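Folding for a living: a chat with Matilde Pinheiro about the Drullonura gripper set

I've been meaning to write about hand-held grippers for months, mostly because readers keep emailing to ask whether the rental kits are any good. So I called Matilde Pinheiro, who has spent more hours than anyone I know pinching clothes with one. She records household tasks for Aguiar, a small outfit that supplies demonstrations to robot labs, and since February she's been using the Drullonura set, which comes as a pair: one gripper for each hand.

We talked for most of an afternoon. I'd planned on half an hour.

"Everybody wants to hear about towels," she told me, laughing. "Towels are fine. Towels are rectangles. Ask me about jackets!"

So I asked her about jackets.

"A puffer is the worst thing in the closet," she said. "You close the fingers and you think you have it, but what you have is a handful of air with some nylon around it. You have to press down first and then close. I tell every new person that on their first morning, and by lunch they've all stopped doing it."
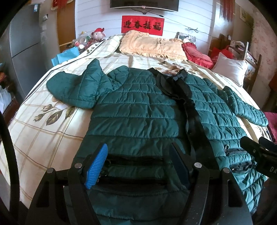
She learned that the slow way. On her first long job with the set she recorded 173 takes of outerwear and had 96 accepted, and she still sounds a bit sore about it. Most of the rejected ones were too fast. "I fold quickly at home, I have two boys," she said. "With the grippers you have to fold like you're explaining it to your grandmother over the phone."

I wanted to know whether the kit had anything to do with it, or whether it was all technique. A bit of both, she thinks. The trigger has a long pull, longer than the older Danska model she used before, and she likes that for thick fabric because you can feel where you are in the squeeze. For thin things like scarves she finds it tiring. The grip pads she praised without my asking.

"The pads are the good part. My old ones were smooth, and every shiny coat just slid away from me. I was chasing sleeves all over the bed."

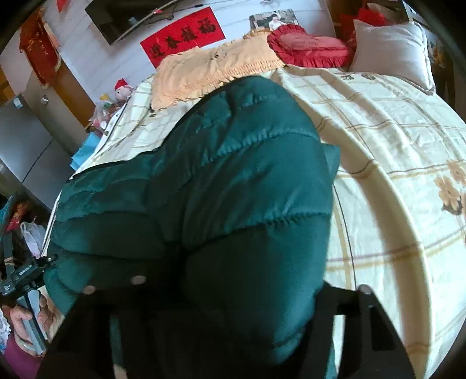
The puffer jacket bunched up on the bed, snap buttons showing at the lower left.

The bed, by the way, is a choice. I'd assumed everyone worked at a table, but Matilde prefers a bed whenever the job allows it. A big one gives her room to lay out both sleeves, and the customers want real homes anyway, with pillows and shelves and all the stuff people own. The downside is your back. She does a stretch every ten takes (she demonstrated over the phone, or claimed to) and she wishes the handles were angled a little more so she could stand up straight.

I put that complaint to Justinas Kļaviņa, who handles support for the kit at Terkitz, the company that rents it out. He didn't argue. "We hear about the handle a lot," he said. "Tall people especially. There's a different grip coming, and I won't give you a date because then you'll print it." Fair enough, Justinas, I would have.

He was chattier about what goes wrong in the first week. People yank the cable. People set one gripper down on the bed mid-take and forget which hand it belonged to. And people try to fold before they've flattened, which he says you can spot from the first few seconds of any recording.

"Lay it out, face up, sleeves away from the body," he said. "Then start. If there are straps, decide where the straps go before you touch anything else."
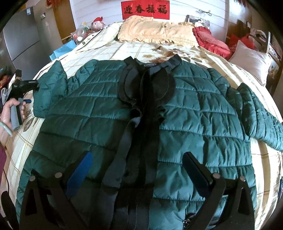
Jacket laid out face up, black straps down the middle, with the second gripper held upright at the left.

Matilde groaned when I read her the line about straps. "He's right, I hate that he's right. A strap gets in between the fingers and you pick up the strap and leave the jacket behind. I had a whole evening like that once."

What about the money side? The set isn't cheap to rent, and she was frank that it only makes sense if you're working regular hours. Aguiar pays for hers. If she were on her own, she said, she'd want at least 100 accepted takes a week before signing anything, and she'd ask for a second pair of pads in the box. Her best week so far was 114, nearly all of them shirts and kids' pajamas – "and one bathrobe, which I'm very proud of."

I asked if she'd go back to the older model. She thought about it for longer than I expected.

"For socks, maybe," she said. "For a coat, no. No way."
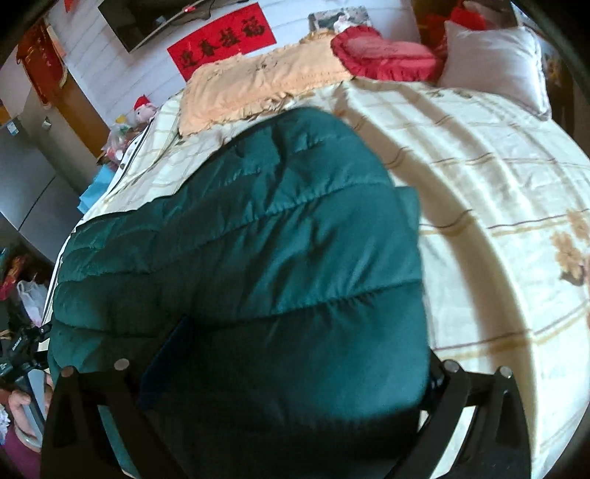

What you get, and what I'd ask before renting

The Terkitz rental covers both grippers, the cables and a carry case. Spare pads are extra, so ask for the price up front. Ask too whether you can try the trigger for a day before committing, particularly if you have small hands – Matilde does, and she needed most of a week to get used to the pull. Support answers by phone until six in the evening, and Justinas says email is quicker in the mornings.

I've got a set booked myself for next month, and a closet with two puffers in it. If you've used the Drullonura on anything heavier than a winter coat, write to me, I'd love to hear how you managed.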